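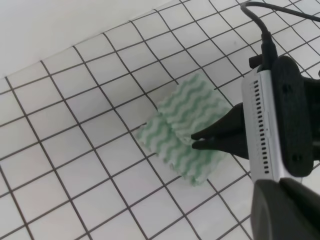 The first thing she wanted to know, when I got to the workshop at Studholm with my umbrella still dripping, was whether I fold my own dishcloths. I said I supposed I did, more or less. "Well, then you know more about it than the arm did in May," she said, and went off to find me a chair, and then a second chair for my coat.

She is the senior technician in the handling group, and she had agreed to give me an hour before the open day visitors came in, which stretched very pleasantly into most of the afternoon. She has run the cloth table at every open day Studholm has held, and she talks about it the way other people talk about a vegetable garden that had a slow start. There is always a crowd at the big machines across the hall, she told me, the ones that lift things and make a noise. Her table gets the people who stay.

I asked why cloth, of all things. She laughed and said that was the question she gets from every visitor, generally in those words.

"A box is a box wherever you put it down," she said. "You pick it up by one side and the other side comes along. Pick up a cloth by one side and the rest of it does what it pleases. It droops, it catches, it rolls under itself. You put it down again and you've got a new shape that you have never had before and won't have again. My grandmother could do it while she was arguing with someone in the next room, and I have spent two years of my working life on it."

The program is called Garg, a name that was chosen before her time and that she has given up trying to explain. It started with towels, which were too heavy for the first grippers, moved on to napkins, and settled at last on the sort of striped cleaning cloth you might find beside any sink. She is fond of the stripes. They're wavy, green on white, and she says visitors can follow them with their eyes and see for themselves when a fold has gone crooked, without anyone having to tell them.

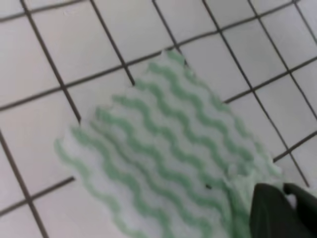 Gripper and striped cloth on the gridded surface, Studholm open day.

We had moved over to the table by then, and she talked with her hands clasped behind her back, a habit she says she picked up from reminding schoolchildren to do the same. I asked her what I should be watching for, as somebody who knows nothing.

"Watch the fingers when they're down at the cloth," she said. "People watch the big movements, because the big movements look clever. Those are the easy part! What I lie awake over is the last little bit, when the fingers have to get hold of something that's hardly thicker than paper. If they press too lightly, they close on air. Too hard, and the cloth bunches up and you've made a mess before you've started."

She told me that bunching used to bother her a good deal and bothers her less now. A person bunches a cloth all the time and shakes it out and thinks nothing of it. What she wants is for the machine to be able to go on from there, from whatever untidy state it has got itself into, and she would far sooner show visitors a recovery than a perfect run. There was a disagreement about this before the first open day, with some of her colleagues wanting to show only the runs they were sure of. She won, she said, mostly by being the one who had the key to the cupboard.

I wondered whether the visitors mind when it goes wrong.

"They love it," she said. "They lean in. I had a retired upholsterer here who stayed by this table so long that I brought him a sandwich. He kept saying, 'No, no, further over,' to the arm, as if it could hear him. And then he told me something about how he used to find the edge of a thin fabric with the side of his thumb, and I wrote that down, and we've been thinking about it ever since."

She showed me the notebook, too, which has a cloth cover and a great many paper slips sticking out of it. At the open days she keeps a tally in the back, one line for each attempt she writes up, and the last line she had filled in before I came was number 991. She means to have a cake when it gets to a round figure. She hadn't decided on the flavor and seemed to want my opinion, so I said lemon.

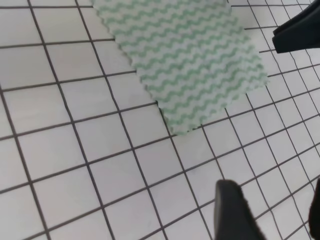 Photo: Studholm handling group

The white surface with its dark lines was her idea, and she is quietly proud of it. The earlier table was plain, and visitors standing on one side would swear the cloth was straight while those on the other side swore it wasn't. With a grid, everybody can settle it for themselves. "It's like squared paper at school," she said. "You don't have to be an engineer to see that something is lying at a slant." It also makes the surface look a bit like a kitchen floor, and more than one child has asked her whether the robot is mopping.

The move to the present setup came out of a partnership with Hivirach, whose people look after the software side and come over for the open days in a rented van. She spoke very warmly of them. They bring good coffee, she said, and they have the patience to answer the same question 100 times in an afternoon and sound interested every time, which she doesn't always manage herself after lunch.

What is the question, I asked, the one they get 100 times?

"When can I have one at home." She sighed, though she was smiling. "And I have to say that I don't know. I'm not being coy. There's a sister project, Adell, that looks at what people would want done in a house and in what order, and I'll tell you that folding dishcloths isn't anywhere near the top. They want somebody to reach things down, and find things, and pick up what's been dropped. But the picking up, you see – that's this. If you can't get hold of something soft that is lying flat, you can't do any of the rest of it."
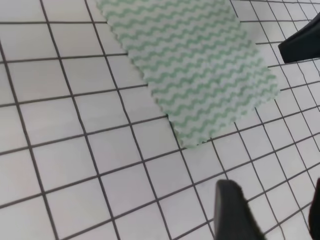
She got onto the subject of waiting, which I hadn't expected to be the part I'd remember. Visitors are surprised at how much of it there is, she said. They come with films in their heads, where everything whirs along, and then they stand at her table and find there is time to have a proper conversation between one movement and the next. Some drift off. Others start telling her things, about a mother who ironed sheets for a hotel, or about a job in a laundry the summer they turned sixteen, and she has come to think of these stories as half the reason for doing it.

"Everybody has folded something," she said. "I've never met a person at this table who had nothing to say about it. You try that with a welding robot."

I asked whether she folds any differently herself these days. She thought about it for quite a while, long enough for one of the van people to come by and offer us each a cookie.

"Slower," she said. "I notice my fingers. I'll be standing in my own kitchen with a tea towel, and I'll catch myself looking to see which finger goes under first, and then of course I can't do it at all." She does corner to corner and then in half. Her husband rolls his, and they have agreed not to discuss it.

By then the doors were open and a family with a stroller had come up on the other side of the table, so I took my coat off the second chair and let her get on. She was already telling the older child to put his hands behind his back.

The next Studholm open day is on Aug 13, 2025. Entry is free, the cloth table is at the far end of the hall on the left, and she asks that anyone who has worked with thin fabrics for a living come and say hello.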